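About Clemgate Tea

Clemgate is a loose-leaf tea company. We buy, blend and pack black, green and herbal teas and sell them to households, cafes and a small number of grocery stores. Everything is packed in one building, on the same floor as the office.

The company was started by Grigoris Chatzigeorgiou, who had worked as a buyer for a coffee importer and wanted to sell something he drank himself. The first product was a mountain herb tea of the kind his family made at home, sold in plain paper bags at a Saturday market. A breakfast blend came next, then an Earl Grey, and the mail-order list grew from there.

Today we carry 4 ranges. Clemgate is the main one and covers our everyday black teas and the Earl Grey. Dönmez is a strong black tea cut small for double-pot brewing and meant to be served in glasses. Nutora is the caffeine-free range: rooibos, chamomile, lemon verbena, mint and the original mountain herb. Pluvlow is green and white tea, and it is the newest of them — we added it in February after two years of tasting samples and turning most of them down.

How we buy

We buy in small lots and taste each one before we agree to it, then again when it arrives. If the second cup doesn't match the first, the lot goes back. Blends are adjusted through the year so that the breakfast tea you order in winter tastes like the one you had in summer. Single-garden teas are not adjusted. They change with the harvest, and the label gives the season they were picked.

Flavored teas are made with dried fruit, peel, petals and natural flavor oils. The ingredients are listed in full on every pouch, heaviest first. We don't sell tea bags. We do sell paper filters you can fill yourself, and a plain steel infuser that fits most mugs.

Orders and wholesale

Pouches are packed to order on weekdays and leave the building by the next working day. Last year we sent out 1,537 wholesale cases, and we now supply 319 cafes and shops. Wholesale customers get a price list twice a year, and a brewing card for each tea they carry. The minimum first order is one mixed case. After that there is no minimum.

Gift orders can be wrapped on request. Add a note at checkout with the name you want on the card.

Visiting

The tasting room is at the front of the building and seats ten. There is no charge to taste, and you can buy any tea by the ounce from the counter, including end-of-lot teas that don't go on the website. Groups should write ahead. Parking is behind the building — use the second entrance, as the first is for deliveries.

For questions about an order, reply to your confirmation email and it will reach the packing desk directly.

Last updated: Aug 16, 2025

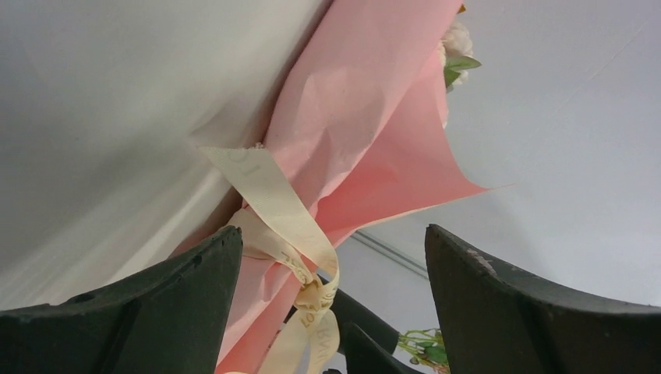

Photo: Clemgate Tea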